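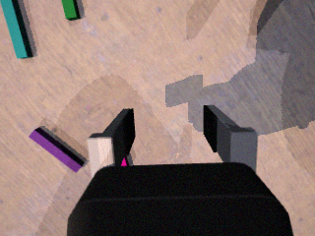
March 27, 2023 – 4 min read

I spent most of January deciding which camera the pick policy should use, and the answer is less clean than I wanted. The task is tabletop picking in simulation: a six-joint arm on a pedestal, a two-finger gripper, a few small colored sticks and blocks. The controller stayed the same throughout. Only the camera changed.

Option one is a wrist camera looking down between the fingers. Option two is a fixed camera high in the room that sees the whole arm and table.

The wrist view gives far more pixels per object. A stick that is a thin smear from across the room becomes a bar with a clear long axis, and grasp angle is easy to read from it. The costs are occlusion and shadow. The gripper body hides whatever sits close to its base, and the arm throws overlapping shadows onto the wood texture. My first segmentation pass kept merging the dark side face of a block with the shadow next to it. Po-yen Chang suggested training with randomized light positions, and that fixed most of it. I used 16 lighting setups. Going to 64 made no difference I could measure.

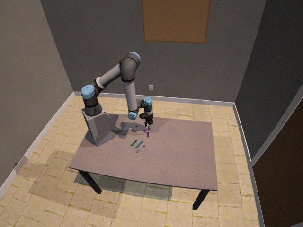

The room camera has the opposite problem. It always knows where the arm is, and it never loses a piece because the gripper moved over to the wrong side of the table. But the pieces are tiny at that distance. At my input resolution the smallest ones nearly vanish after downsampling, and two sticks lying almost parallel tend to come out as one blob. Cropping around the gripper helps, at which point you are rebuilding a worse wrist camera.

Notes on the controller, for anyone repeating this:

Ko (my own wrapper, not released yet) sends Cartesian targets and leaves the joint solution to the simulator. With the wrist camera I had to lower the approach speed near the table. The view changes quickly over the last stretch and the policy overcorrects. With the room camera the same speed limit only wasted time.

Finger opening is fixed at full width on approach. I tried letting the policy choose it and got more than 2 weeks of unstable training. Vinzenz Haslinger has a version with two discrete widths that behaves better, but I have not run it on my objects.

For now I run both: room camera for choosing a piece and coarse motion, wrist camera for the final alignment. The handover height is hand-tuned and I don't like it. Next on the list is a learned switch, then a comparison with the depth channel turned on.

Contact | © 2023 Ridwan Ginting | Back to top

This site uses cookies to remember your settings. Accept | Decline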